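Ticket 3863: las etiquetas de pedido salen en blanco desde el módulo de cocina
Producto: Dridby Pedidos
Abierto por: Sharada Panicker (Marar, comedor y reparto)
Asignado a: Sudheer Menon
Prioridad: media
Estado: resuelto

5 July 2022, Sharada Panicker escribió:

Buenos días. Disculpen mi español, lo escribo despacio pero espero ser clara. Desde la actualización, cuando confirmo un pedido en el módulo de cocina, la impresora avanza el papel pero la etiqueta sale blanca. Desde el módulo de caja sale bien, con la misma impresora y el mismo rollo. He hecho lo siguiente:

- Apagar y encender la impresora.
- Cambiar el rollo por uno nuevo.
- Borrar la cola de impresión en el ordenador.
- Entrar con otro usuario (el de Shobha Pinto). El resultado es igual.

El pedido que uso para probar es el 2806. No hay mensaje de error en la pantalla.

Sudheer Menon respondió:

Hola, Sharada. Gracias por los detalles. Si en caja imprime bien, podemos descartar el cabezal. ¿Puede mirar en Ajustes, Plantillas, qué nombre aparece al lado de "Cocina"? Necesito también saber si los productos del pedido tienen foto en la ficha.

Sharada Panicker escribió:

Al lado de "Cocina" aparece "Rollance 10 (copia)". Yo no he creado esta copia. En caja aparece "Rollance 10" sin nada más. Y sí, los productos tienen foto. He probado con un pedido sin fotos y la etiqueta sale con el texto, pero sin la línea de alérgenos, que para nosotros es obligatoria.

Sudheer Menon respondió:

Entonces son dos problemas. La copia de la plantilla la crea el actualizador cuando encuentra un campo modificado, y en ella se pierde el campo de alérgenos. Además, intenta imprimir la foto a tamaño completo y el texto queda fuera del papel. Por favor, elija "Rollance 10" para cocina, guarde, cierre la sesión y entre de nuevo. Después imprima otra vez el 2806.

Sharada Panicker escribió:

He hecho el cambio y ahora la etiqueta sale completa, con los alérgenos en su lugar. He impreso ocho seguidas y todas están bien. Venkatesh Kandasamy lo ha repetido en el segundo ordenador, también correcto. Dejo sin borrar la copia de la plantilla hasta que ustedes me confirmen.
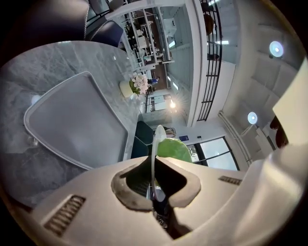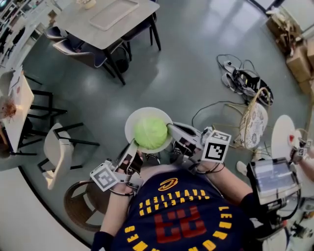
Adjuntos de Sharada Panicker (2). En la segunda, la col en el plato blanco.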